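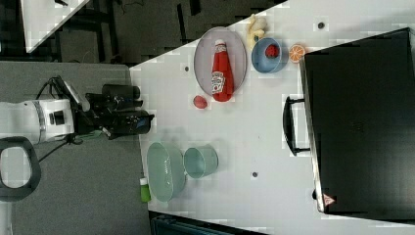
**Gamano shows tabletop sorting cell at Hrnčiar open day**

*Jan 24, 2019*

Gamano opened its Hrnčiar workshop to visitors and ran a single-arm manipulation cell through a day of short demonstrations. The cell is the company's test platform for Sunach, a software package that plans picking and placing tasks for objects the arm hasn't been set up for in advance.

The demonstration used one arm, one black gripper and a white table of household items. Objects included a ketchup bottle, a ginger root, a halved orange slice and a strawberry in a blue bowl, along with an oval plate and two translucent green tubs. Visitors could ask for a task from a printed sheet, and an operator entered it at the console. Typical requests were to move an item from the plate to a tub, or to empty the bowl.

Gamano said the items were picked for their range of shape and surface. A bottle lying on its side can roll when a finger touches it off center. Ginger has no regular axis, so the planner has to choose a grasp from the outline it sees at that moment. Translucent tubs are a known problem for depth sensing, and the company treats them as a separate test category. Small round fruit leaves little margin between a firm hold and a lost one.

**How a run works**

Each run starts with the arm at a rest position near the edge of the table. The software takes a view of the work area, separates the objects from the background and assigns each one a list of possible grasps. Grasps that would bring the wrist too close to a neighboring object are dropped. The remaining ones are ranked, and the arm attempts the first. If the gripper closes fully without meeting resistance, the software records a miss and takes a new view before trying again.

The present version allows three attempts per object. After the third miss, the task stops and the operator is asked to reset the item by hand. Gamano has kept this limit low on purpose, as repeated attempts tend to push an object toward the table edge.

Travel speed was held to 420 millimeters per second during public runs. The cell can move faster, but the engineers running the session said that higher speeds made it harder for visitors to follow the approach to each object. Speed near the table surface was lower still and did not change between tasks.

**Results from the current build**

A summary sheet handed out at the door gave figures for the build in use. The test set contained 900 pick attempts on mixed household items, of which 772 ended with the object released inside the correct container. The sheet did not count an object that was lifted and then dropped as a success, even when it landed in the right place.

Results were not broken out by object. In answer to a question from the floor, the company said most of the misses fell into two groups: containers whose rims were read at the wrong height, and items resting against the side of a bowl. The second group is being handled with a change to the approach angle. The first may need a second viewpoint, which would add time to each cycle.

The test set was recorded under fixed lighting. Gamano has not yet published figures for daylight or for mixed light, and the open day was not used to collect any.

**Questions from visitors**

Several questions dealt with cleaning. The gripper used in the cell is not rated for washdown, and the company does not propose the current hardware for contact with unpackaged food. Produce serves as test material only. A sealed gripper is under review, with no date given.

Others asked about setup time. According to Gamano, a cell of this size can be bolted down, calibrated and running within one working day if the table height is already known. Calibration has to be repeated whenever the table or the arm base is moved. It does not have to be repeated when objects are changed.

Noise and floor space also came up. The company declined to give a noise figure for the full cell, saying that measurements had been made on the arm alone.

**Second site and next steps**

Fultusico, a packing firm that has followed the project from its first phase, plans to install a cell of the same layout for a trial on returned goods. Items there arrive in mixed condition and without a fixed orientation, and the trial will use a catalog of 199 products. The cell will run beside an existing manual line and will not feed into it during the trial period.

Work at Fultusico is due to begin in March. Gamano will release an updated build of Sunach before then, with the revised approach angle and a log format that stores the rejected grasps along with the selected one. Sites using the current build will be able to move to the new one without recalibrating.

The Hrnčiar workshop will hold another demonstration after the trial. Firms that want to send their own sample items for it should contact the workshop in advance with dimensions and weights. Glass, liquids in open containers and anything heavier than the gripper's rated load will not be accepted.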